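Dunkle Arbeitsplatten sauber halten: Tipps für Werkraum, Hobbylabor und Waschküche
Von Ingegerd Lundgren

Eine schwarze Arbeitsfläche verzeiht wenig. Staub, Wasserflecken und Fingerspuren sieht man auf ihr sofort, und feine Kratzer treten bei seitlichem Licht deutlich hervor. Mit der richtigen Reihenfolge ist die Pflege trotzdem in wenigen Minuten erledigt.

1. Fläche frei räumen
Alles, was nicht täglich gebraucht wird, kommt nach hinten an die Wand. Gut geeignet sind weiße Kunststoffbehälter mit schmalerem Fuß, die man dicht nebeneinander stellt. Zwischen ihnen sammelt sich dann kaum Schmutz, und vorne bleibt die ganze Tiefe zum Arbeiten. Einmal im Monat die Behälter vorziehen und dahinter wischen. Fugen zwischen zwei Plattenteilen mit einer weichen Bürste auskehren, solange sie trocken sind.
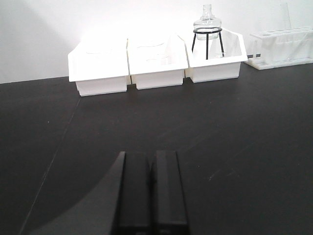 2. Trocken vorwischen
Vor dem ersten feuchten Wischen muss der grobe Staub herunter. Sandkörner und Metallspäne unter einem nassen Lappen sind die häufigste Ursache für helle Kratzer. Ein trockenes Mikrofasertuch nimmt das meiste auf, wenn man es in einer Richtung über die Platte zieht und dann ausschüttelt – am besten draußen.

Beim Kauf auf den Rand achten. Tücher mit umnähter Kante fransen in der Maschine weniger aus als geschnittene. Ich nehme seit Jahren blaue Tücher für die Platte und gelbe für das Becken, dann kommt nichts durcheinander. Wer mag, fasst das Tuch in der Mitte und lässt die Ecken hängen, so fallen lose Krümel beim Ausschütteln leichter ab.

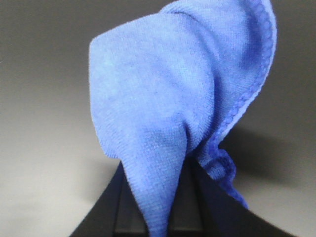 Quezada schreibt dazu, bei ihr hätten die umnähten Kanten auf einer Hochglanzplatte Streifen hinterlassen. Sie falte das Tuch deshalb so, dass der Saum innen liegt, und wische nur mit der glatten Seite.

Das ist ein brauchbarer Hinweis, gerade für glänzende Flächen. Auf matten Platten habe ich keinen Unterschied bemerkt.

3. Feucht wischen und nachtrocknen
Lauwarmes Wasser und 3 Tropfen Spülmittel auf eine kleine Schüssel genügen. Das Tuch gut auswringen, von hinten nach vorne arbeiten und mit einem zweiten, trockenen Tuch nachgehen. Scheuermilch und Schmutzradierer bleiben im Schrank, sie machen matte Stellen blank.
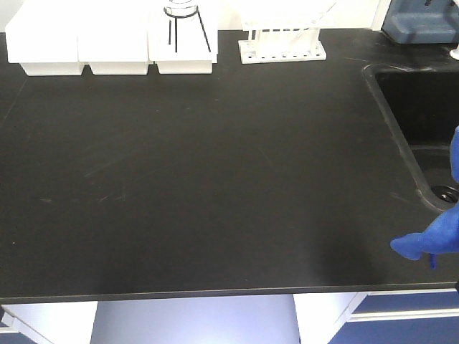 Kalk ist auf Schwarz das hartnäckigste Problem. Er setzt sich zuerst dort fest, wo Wasser stehen bleibt, also am Beckenrand und unter allem, was tropft. Bei einem Becken, das wie hier von unten in die Platte eingesetzt ist, wische ich den Rand nach jedem Gebrauch trocken, auch in der gerundeten Ecke. Ist schon ein Belag da, ein Tuch mit verdünnter Zitronensäure 2 Minuten auflegen und gründlich nachspülen. Vorher an einer verdeckten Stelle testen, Naturstein verträgt keine Säure.

4. Tücher richtig waschen
Mikrofaser verliert ihre Saugkraft, wenn Weichspüler im Spiel ist. Also ohne waschen, getrennt von Baumwolle, die sonst Flusen abgibt.
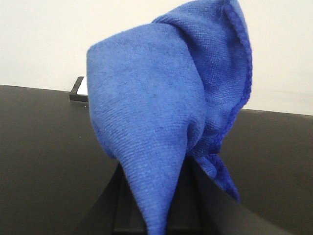

Ich wasche bei 60 Grad und hänge die Tücher danach einzeln auf. Im Trockner höchstens schonend und kurz. Kleine Flecken, die nach der Wäsche bleiben, stören beim Wischen nicht. Ein Tuch, das sich hart anfühlt oder Wasser nur noch vor sich herschiebt, kommt bei mir in die Kiste für Fahrrad und Gartengeräte.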